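[Imprimer ce message] [Envoyer par e-mail]

Liste : cellule-bimanuelle
Objet : Re: Réglage de la pince gauche sur la scène du salon

Bonjour à toutes et à tous,

> Nous venons d'installer Otel 29 et la pince gauche nous donne du fil
> à retordre. Elle arrive bien au bord de la table, mais les doigts
> se referment trop haut. Faut-il reprendre tout le calibrage du bras
> ou seulement le décalage de l'outil ? La droite marche très bien.

Seulement le décalage, et c'est une très bonne nouvelle pour votre soirée ! J'ai eu le même souci en avril dans la simulation du salon, celle avec la table basse et le canapé noir. J'avais commencé par reprendre les articulations une par une, dans Mugo, et j'y ai laissé 9 heures pour rien. Le bras était juste. Le repère de l'outil était resté celui de l'ancienne pince.

Ouvrez le fichier de la cellule, allez à la ligne 346 et remettez le décalage vertical à zéro avant toute mesure. Ensuite, amenez la pince gauche au bord de la table, près du petit objet en forme de clé, et laissez le bras droit en attente, doigts ouverts. Je garde toujours cette pose de référence – on y revient en une commande, et les deux pinces restent visibles depuis le torse.
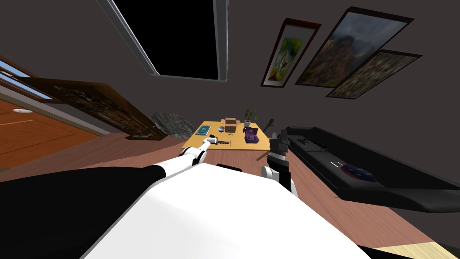 Pince gauche posée au bord de la table, à côté de l'objet ; pince droite ouverte, pointée vers le haut.

À partir de là, descendez par petits pas, sans toucher à la rotation du poignet. Chez moi la bonne valeur était 418 dans l'unité de Mugo, mais ne la recopiez pas telle quelle : elle dépend du modèle de doigts que vous avez chargé. Pensez aussi à vérifier la hauteur du plateau dans la scène. Pomance a publié deux versions de la table et elles n'ont pas la même épaisseur, ce qui suffit à fausser le contact.

L'objet est petit, sombre et posé à plat : un vrai bonheur pour ce réglage, le moindre écart se voit tout de suite. Avec le livre ou la boîte violette, on croit que tout va bien beaucoup trop tôt.

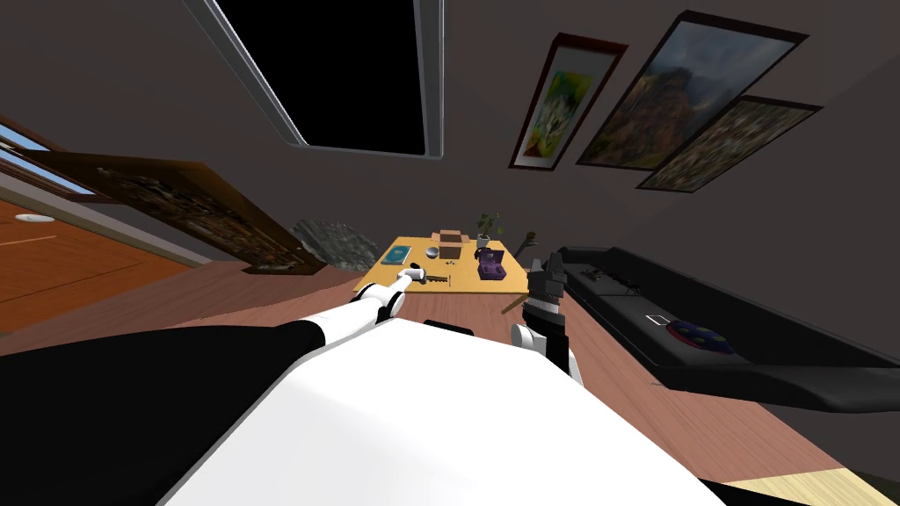 Pince gauche refermée sur l'objet, bras droit toujours en attente.

Quand vous avez une prise comme celle-là, enregistrez le décalage dans le profil de la pince et laissez le profil du bras tranquille. Rechargez la scène, rejouez la pose, comparez. Si la valeur a bougé, c'est que le profil par défaut est encore chargé par-dessus.

Je suis très curieux de voir vos courbes, envoyez-les sur la liste !

L'auteur du guide de réglage, Ellesbridge

Messages récents de la liste
- Profils de pince sous Otel : où sont-ils rangés ?
- Épaisseur du plateau dans les scènes Pomance
- Mugo : revenir à la pose de référence
- Re: Bras droit en attente, doigts ouverts ou fermés ?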